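Drolus Skin Notes – README

Version dated 23 March 2020

What is in this folder

Drolus is a collection of 477 short text notes about hand eczema and related skin complaints of the hands and wrists. Each note is a plain account of one visit, typed up by clinic staff and then stripped of names, addresses and dates of birth. The notes come from two clinics, Drimmont and Kusteck. There are no photographs of skin in the collection.

The notes are meant for people who build or test text search and sorting tools. They are not meant for working out what is wrong with anyone's hands.

Files

notes.csv – one row per note
labels.csv – one row per note, matched by note_id
terms.txt – the word list used by the labellers
changes.txt – what has changed between versions

Columns in notes.csv

note_id – a number, never reused
clinic – D for Drimmont, K for Kusteck
age_band – in steps of ten years, blank if not recorded
site – palm, back of hand, fingers, wrist or mixed
duration_weeks – as told by the patient
text – the note itself

Durations are what people remembered, so expect a lot of round figures. "A few months" was entered as 14 weeks at Drimmont and left blank at Kusteck. We have not tried to even this out. 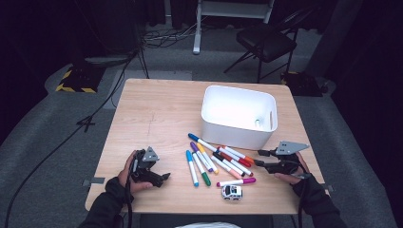
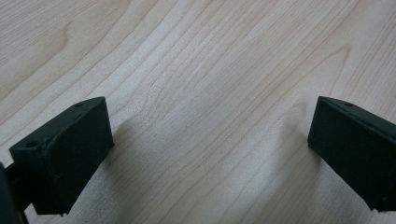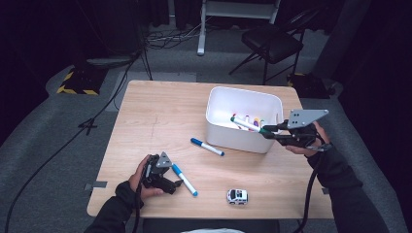

Photos: Cui

Labels

There are 4 labels: irritant, allergic, blistering and unclear. Each note was read by 2 labellers working apart. Where they agreed, the label stands. Where they did not, the note was marked unclear and both first choices were kept in the columns first_a and first_b.

The label follows the wording of the note only. If the note says "blisters along the sides of the fingers, very itchy" it will usually be blistering, even where a later patch test might have shown an allergy. Test results are not included.

Dry, cracked skin with no itching was the hardest group to sort. Most of these notes ended up as irritant, but the two clinics use the word "cracked" differently – Kusteck staff write it for anything from rough skin to a deep split.

Known problems

Ringworm of the hand was supposed to be left out. More than one such note got through, and they are marked unclear.
Spelling has been left as typed.
Cream and ointment names have been replaced with the word PRODUCT. Some notes now read oddly as a result.
Notes on children are few and come only from Drimmont.
Repeat visits by the same person cannot be linked.

Use

Free for teaching and research. Please do not try to identify patients or staff, and do not pass on changed copies under the name Drolus. If you find a name or place left in a note, report the note_id and do not quote the text in your message – the row will be taken out of the next version and listed in changes.txt.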